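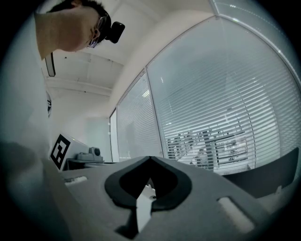
Photo: Yupin Chantharasri

Return window says 2 weeks, label says something else. Who wins?

I ordered a desk lamp from Doswood in April. It arrived as a lamp in the sense that it has a cord. I want to send it back. The confirmation email says I have 2 weeks from delivery. The slip inside says the return must be "received and processed" by then, and I have no control over how fast somebody in a warehouse processes anything. The order number on the slip also ends in 439 and the one in my email ends in 400, so I may be returning somebody else's lamp.

I have written to their help address and got back a cheerful message thanking me for my patience, which I had not offered. Do I mail it now and hope, or wait for an answer? The deadline is Friday.

Posted by lampless_in_april 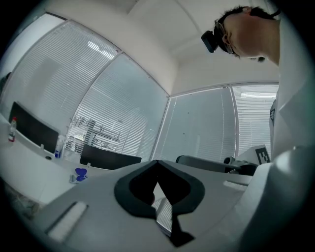 One more thing I forgot. The original box is gone. I flattened it and put it out with the recycling in a rare burst of good citizenship. Does that sink me?

Replies

Kocsis
Mail it now. Don't wait for support, they have all year and you have until Friday.

Get a receipt at the counter with the date on it. If you drop the parcel in a bin you have nothing to wave at them later. Then reply to that same cheerful email, same thread, with the tracking number and one sentence saying you're returning the item within the period stated in your confirmation. Attach the confirmation. Don't tell them how you feel about the lamp, they will answer that part and skip the rest.

On the order numbers: put both on a piece of paper inside the parcel, with your name and the email you ordered with. I had a mismatch like yours with a Rokenis kettle. One number was the order and the other was the shipment. It took them three emails to say so.

The box mostly doesn't matter unless their terms ask for original packaging. Read that bit before you tape anything. Any stiff box will do for a lamp. For flat stuff like a cable or a shirt, a padded mailer is plenty. 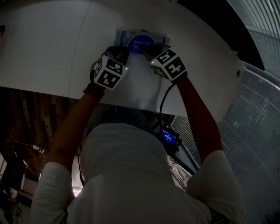
What to do if they say no

Ask which term they're relying on and get it in writing. If they refuse after that and you paid by card, call the card company and ask about a dispute. Have the dated receipt in front of you. They will put you on hold. Mine played the same flute song for my entire lunch.

Fesex
just keep the lamp

Yupin Chantharasri
Agree with Kocsis on nearly everything, but take photos before you seal it up: the lamp, the plug, the slip, the label. I once returned a chair and was told it came back with a scratch. I had pictures of that chair from every angle, like it was running for office, and the refund came through.

Also check who pays for postage. I have seen stores take it out of the refund, and with a cheap lamp you could end up mailing it for the exercise. If the slip has a prepaid label, use theirs even if the number looks wrong, and write down the tracking number before you hand it over.

lampless_in_april
Thanks, both of you. Fesex, I considered it. Packing it tonight in a box that used to hold cat litter.

1,395 views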